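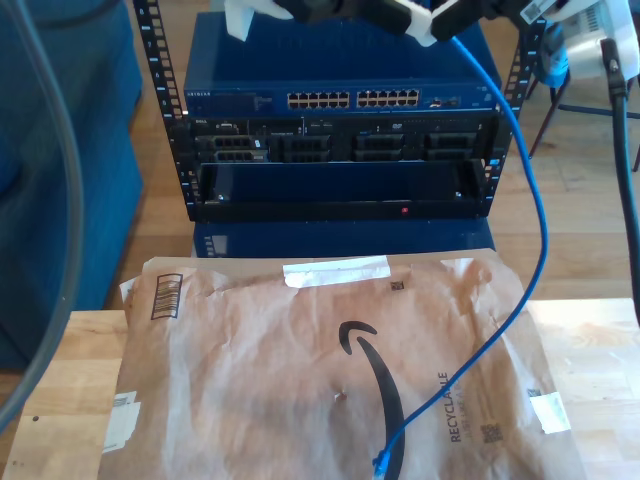 Keep the rejected meteors

30 August 2023

A meteor orbit is a calculated thing. Two or more cameras record the same streak against the stars, software fits a straight line through the atmosphere, a speed is worked out from the timing, and the motion of the Earth is taken away. What remains is a set of orbital elements with error bars. The catalogue prints the elements. In most cases the error bars are printed too, and in fewer cases than I would like there is enough left over for somebody else to repeat the sum.

My argument concerns the stage in between, where most of the data is thrown out. I think the practice is wrong and fairly cheap to put right.

Take the Nisby network, whose tables I have used for some years. Its February release began with 2,011 meteors seen from at least two stations. The published list holds 565. The others failed one or more quality cuts: the angle between the two viewing planes was too small, the track was too short, the fitted speed drifted too much from one end to the other, or the final orbit came out unbound from the Sun. The cuts are stated in the notes, and each is sensible taken alone. The rejected meteors, though, are reduced to a single total, and their measured positions are deleted when the next release is made.

The last of those cuts is the one that troubles me most. A meteoroid moving on an unbound orbit would have come from outside the solar system, or been thrown outwards by a planet. Nearly every such case in a video catalogue is a speed error. At the Earth's distance from the Sun the escape speed is close to 42 kilometres per second, and many ordinary comet meteoroids arrive only slightly below it. A small error in timing or in plate scale pushes some of them over the line. Removing them tidies the table, but it takes away only one side of the error distribution. The meteors whose speeds were measured too low by the same amount are still there, on orbits that look respectable and are too small.

Anyone who then computes a mean semi-major axis for a shower from the cleaned list gets a biased answer. The bias can't be corrected from the list alone. It could be estimated quite well from the rejected objects, if they had been kept, as the width of the unbound tail is a direct measure of how bad the speeds are.

There is a second loss. Reduction methods improve. The older Dradville fits assumed a constant speed along the track, which understates the speed before the atmosphere begins to slow the body down. The Soomro code, which replaced them, fits the deceleration together with the path. When it was run over the old Dradville measurements it could be run only on meteors the old method had liked. A track that failed because a constant speed didn't suit it is exactly the kind of track that a deceleration model is meant to handle, and those were gone.

What it would cost

The usual defence is storage. It was a fair defence when networks kept everything on tape, and it is still fair for full video. I am not asking for full video. For each rejected meteor the useful record is a table of times, pixel positions and brightness, the plate solution in force that night, and a code saying which test it failed. A typical track gives a few dozen rows. Text of this sort compresses well, and a year of it for a medium-sized network would sit unnoticed in a corner of any ordinary server.

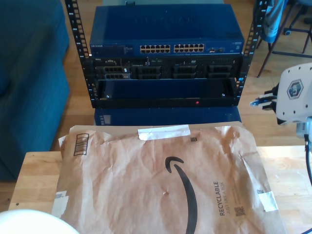
Rack server and network switch: modest hardware holds a great many position tables.

The Nustport archive already accepts material in this form. It has a field for quality flags and a field for the version of the reduction software, and both are blank in most of the deposits I have opened. One deposit of 700 tracks has a flag of zero against every entry, which could mean that all of them passed or that the field was never filled in. The accompanying text does not say.

The real cost is labour. Someone has to write the export routine, agree what the failure codes mean, and answer letters from people who have misread them. I accept that this is work, and that small networks run on little time. But the tests are already performed by the software. The result of each test exists in memory for a moment before the meteor is dropped. Writing it out is a change of a few lines, and the codes can follow the order of the tests in the existing program without any wider agreement. A common standard can come later, or never; a documented local one is enough to work with.

I would go further and ask that the plate solutions be kept even for nights with no accepted meteors. Camera mounts creep. Lenses shift a little between winter and summer. A gap in the series of solutions makes it hard to tell a slow drift from a sudden knock, and the two need different treatment when old positions are remeasured. A drift can be interpolated. A knock has to be dated.

The risk of misuse

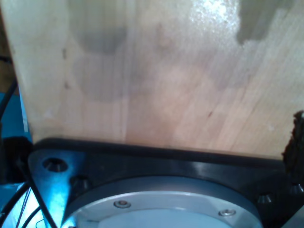

One reader of an earlier version of this essay objected that a public file of unbound orbits would be an invitation to claim interstellar meteors by the handful, that such claims take a week to make and a year to undo, and that a network's good name would suffer for numbers it had itself marked as bad.

I take the point seriously, and I don't think it can be fully met. Some people will read the file and ignore the flags. The same people can do this now with the accepted lists, most of which contain a few marginal cases near the parabolic limit. What they can't do now is be answered properly. To show that a fast meteor is a plausible error one needs the error distribution of the system that recorded it, and the rejected meteors are the best sample of its outer part. A network that keeps only its good results has to fall back on a statement of typical precision, which is usually taken from the brightest tracks and says little about the faint ones.

A practical half-measure would be to publish the measurements of rejected meteors without their orbits. Anyone wishing to make a claim would have to run the reduction, choose a method, and state it. This puts a small amount of friction in the right place. It also avoids printing an orbit that the network does not believe in, which I understand to be the main discomfort.

There is the matter of how many would be needed before the tail could be used. For a single camera pair with stable optics, my own trials with simulated tracks suggest that 2,000 meteors, accepted and rejected together, fix the spread in speed well enough to correct a shower mean. Nisby's February release passed that mark in its raw count and fell far below it once the cuts had been made. The trials assume that the errors are independent from one meteor to the next, and a bad clock would break that assumption. I haven't tested how badly.

Networks now preparing their next releases could begin with the failure codes alone, one per meteor, and leave the positions for a later version. The deletion step should be switched off first.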